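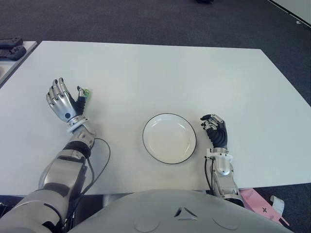 New table and tableware for the Clevano activity room

04/03/2023

The activity room on the ground floor of the Clevano house is open again after the winter works. Visitors will notice the floor first: the old tiles are covered now with a dark grey carpet, and the room has become much quieter. The large white table has also come into use this week. It replaces the two small ones, which went to the Enberg house in December.

The room serves the daily living sessions, where people practise the ordinary tasks of a home, such as laying a place for a meal or getting ready in the morning. Hongmei Xie, who plans the sessions, asked for a plain table top without pattern. "On the old tables we had a flower print, and small things disappeared in it," she told us. "Now everybody can find what is in front of them."

The tableware was chosen with the same idea. It comes from the supplier Fustach, and the whole order, with the table, cost 626 euros. 149 euros of this sum was collected at the winter market, and the house paid the rest.
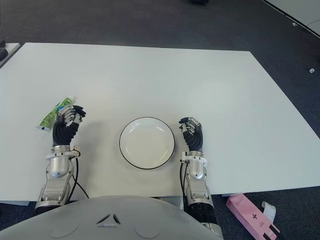 Morning tasks will be the subject of the first sessions. They take more time than the meal tasks, and Dehua Xiao, who leads them, prefers to have only a few things out at once. A round white plate has a thin black rim, so its edge is easy to see even on a white table, and a tube with green and white print is also easy to find there. Mr Xiao would like to add cups with a dark rim later – the supplier has them, but the delivery is slow.

Sessions are free for residents. Guests from the Tilahun house pay 3 euros each time, and they are asked to write their name on the list beside the door. Outdoor shoes should stay in the corridor because of the new carpet.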